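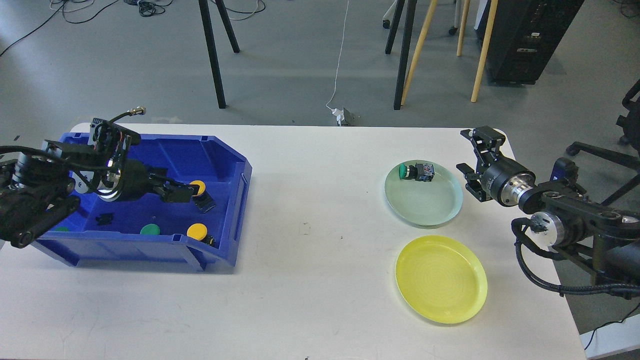
Pin-yu Tse, technicienne d'atelier
Cahier de l'atelier Fornel, 3 septembre 2021

Bon, la colle d'os, suite. J'ai repris la recette d'avril (celle que Kuo-hua avait griffonnée au dos du bon de livraison Orkenberg) et je l'ai refaite au bain-marie avec 212 g de perles pour 349 g d'eau. Trop épaisse à mon goût ! Elle file, elle fait des peaux, et sur le dos du registre Bindton elle a pris avant que j'aie fini de poser la mousseline. J'ai tout décollé à l'éponge tiède, une heure perdue, tant pis.

Deuxième essai avec une goutte de glycérine, beaucoup mieux. Le dos reste souple et le cahier 2 s'ouvre enfin à plat.

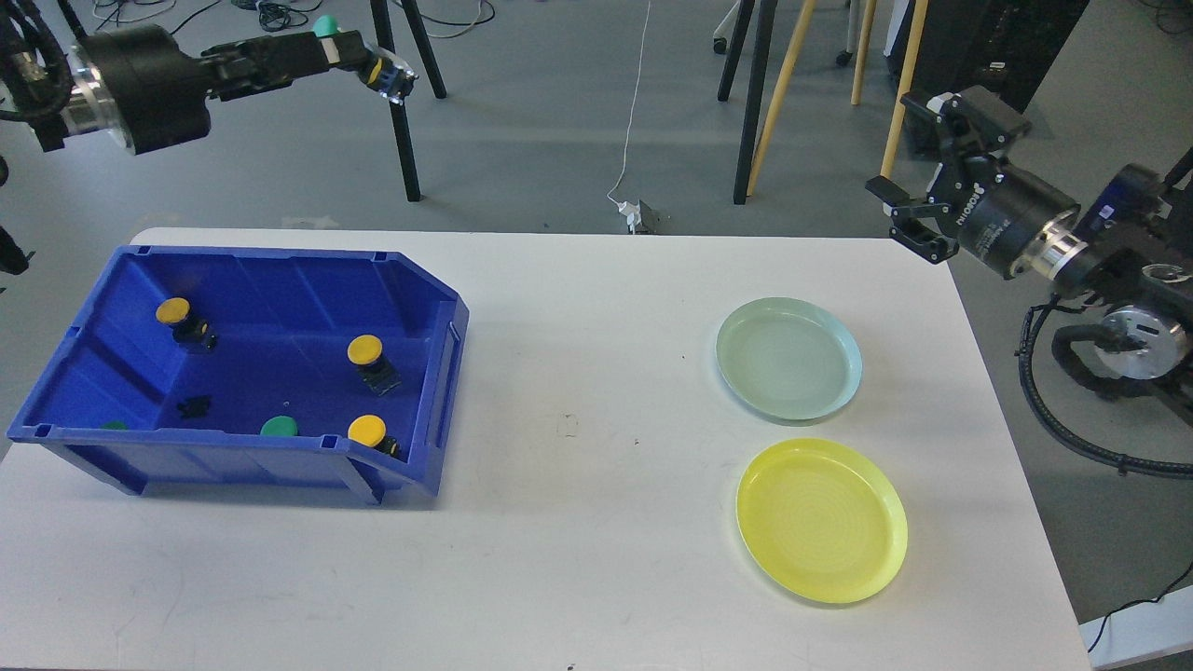 Bac bleu, boutons jaunes et capuchons verts.

Kuo-hua Choi voudrait qu'on passe à l'amidon pour les gardes. Moi je veux bien, mais alors on refait le test sur le papier Yu, qui gondole dès qu'on le regarde de travers. À voir avec lui.

Reste à faire : parer le cuir des coins, recommander du fil de lin, et retrouver le folio 691 que j'ai rangé « en lieu sûr » (bravo). Le registre reste sous presse jusqu'à demain matin.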